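Visit report: Ametti workshop, open Sunday

Our laundry handles linen for small hotels and two care homes, and for the past year we have been putting off a decision about the folding end. The ironer line is fine. Sorting and folding small pieces is where the hours go. Ametti opened its workshop to trade visitors on Sunday, and I went up with Santeri Kokkonen, who runs our floor, to find out what a robot hand would cost us and what else we would need to buy with it.

We got there at 8 in the morning and were the first to sign in. Most of the other visitors came after lunch, so going early paid off. The talk in the front room was short and mostly slides about the company. After that we were taken back to where the work is done and left to ask questions.
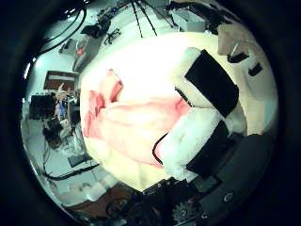
The first thing I wanted was a price for the hand alone. Ametti sells it separately from the arm, and they were open about the fact that most of the cost over five years is in parts that wear. Pads are at the top of that list. On the hand we looked at, each of the fingers in use had a black rectangular pad on its white padded body, and with a pink cloth bunched up against one of them it was easy to see where the contact falls. Pads are sold in packs and a fitter is not needed to change them. The padding is a separate line on the quote. I asked for both to be priced for two shifts, as the standard quote assumes one.

Santeri asked about cables. In our building there is lint everywhere and anything hanging loose gets caught by a cart sooner or later. Ametti's answer was that a cable sleeve is an option and that we should take it. It was not on the price sheet we had been sent in January. I have added it to our list, along with a spare harness, as the lead time on a harness is longer than on a pad.

We then went through what a first purchase would look like. They suggest starting with one arm, one hand and a trial on a single type of item. For us that would be washcloths. The trial fee comes off the purchase price if we go ahead within the quarter. If we do not, it is gone, so it belongs in this year's budget as a cost and should not be counted as a deposit.

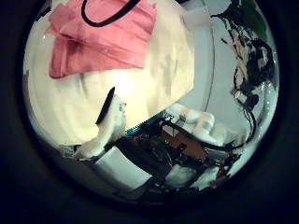 Pink cloth on cream fabric, with the hand's black fingertip pad against it.

Repairs were the part I was least happy with. Electronics go back to the maker, and there is no loan unit unless you pay for the higher service plan. The lower plan covers phone support on weekdays only. We run on weekends. Santeri's view is that the higher plan is the only one that makes sense for us, and I agree, but it changes the sum enough that I would want it agreed before we talk about anything else.

For comparison we already have a quote from Skornetti, which sells a complete folding cell with guarding and a conveyor. It is faster and takes up far more room. We measured the space behind the second dryer last month and the Skornetti cell fits only if we move the cart wash. Rathnayake, which did our electrical work, has said moving the cart wash means a new drain and a new supply. The Ametti setup would go in without that.
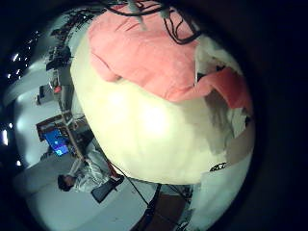
Floor space is therefore the main argument for Ametti, and running cost is the main argument against. Speed I would leave out for now. Our small pieces come through in batches of 200, and neither firm would put in writing how long one batch takes with our own cloth. Both offered to test if we send samples. I would send each of them the same bag, washed and tumbled but not sorted, with the worn pieces left in.

Training came up near the end. It is a two-day course for 2 people, held at the workshop, with travel on us. Flendel, our insurer's inspector, will also need to sign off on the installation and charges for the visit.

We left with a written list of 53 parts with order codes. Prices are marked on almost all of them, and the rest are to follow by email.

To do before the budget meeting:

Get the Ametti quote redone for two shifts, with sleeve, spare harness and the higher service plan.
Ask Skornetti for a price without the conveyor.
Send sample bags to both.
Ask Flendel what paperwork is needed and how far ahead to book.
Santeri to log hours spent on small pieces for the next four weeks, by shift.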